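Nornholm, and which cut to watch

Print this post | E-mail this post

30th May

I have now been through all 13 episodes of Nornholm twice, once on Poto and once on the Meireles discs, and the two are different enough that it matters which one you start with. The story is the same. A ferry company closes its last route, the town of Trernen loses its only link to the mainland in winter, and the school there keeps running with fewer students every term. The differences are in running time, episode breaks and sound.

Poto carries the broadcast version. Each episode is trimmed to fit a slot, and the trims mostly fall on the ends of scenes. A character finishes a line and we are already in the next room. The discs let those scenes run on for a few more seconds. Over the whole series the discs come out 104 minutes longer.

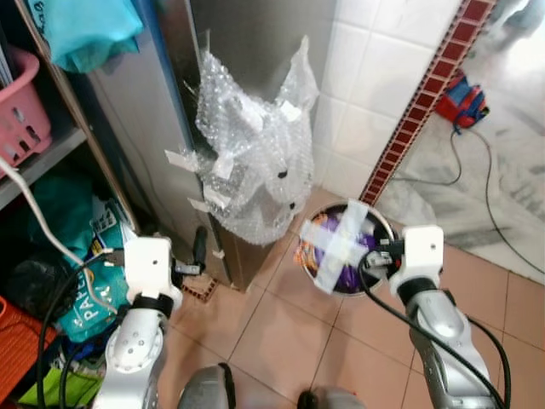

Most of that extra time goes to the school episodes in the middle. On Poto the exam plot takes up one episode and part of the next. On disc it has two episodes to itself, and the retake, which the broadcast version covers in a line of dialogue, is shown in full. Two later episodes are joined to make up the count, so episode numbers do not match between versions after the sixth. Keep this in mind when reading episode guides. Most of them follow the broadcast numbering without saying so.

Picture quality is close. The discs hold more grain in the night exteriors, and the stream shows some banding in fog. Sound is where I would expect people to disagree. The disc mix is wide and quiet, with dialogue set low against the wind, and on small speakers I had to turn it up and down all evening.

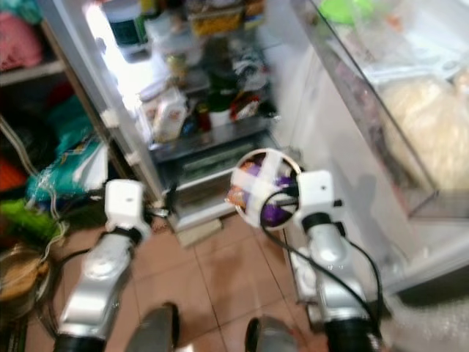 One reader wrote to me in February that the quiet mix is the right one, and that the broadcast version raises the voices so far that the harbor no longer sounds like a harbor. I accept the point for the outdoor scenes. In the classrooms I still prefer the stream.

Subtitles: the discs have over 200 corrections by my notes, mainly place names and ferry times. The stream still has the boat leaving at 2000 in one scene and at eight in the morning in the next, for the same trip.

Start with the discs if you can get them. If you only have Poto, watch it in order and skip the recap at the head of episode nine – it gives away the retake result before the line that is meant to.

Comments

Anonymous: The joined episode on disc has a chapter stop at the old break, so you can still watch it as two. It's chapter five on my set.

Anonymous: Does the disc version keep the short title card or the long one? Poto changed it partway through and I got used to the short one.

Blog author: Long card on every episode. Thanks for the note on the chapter stop, I had missed it.

Print this post | E-mail this post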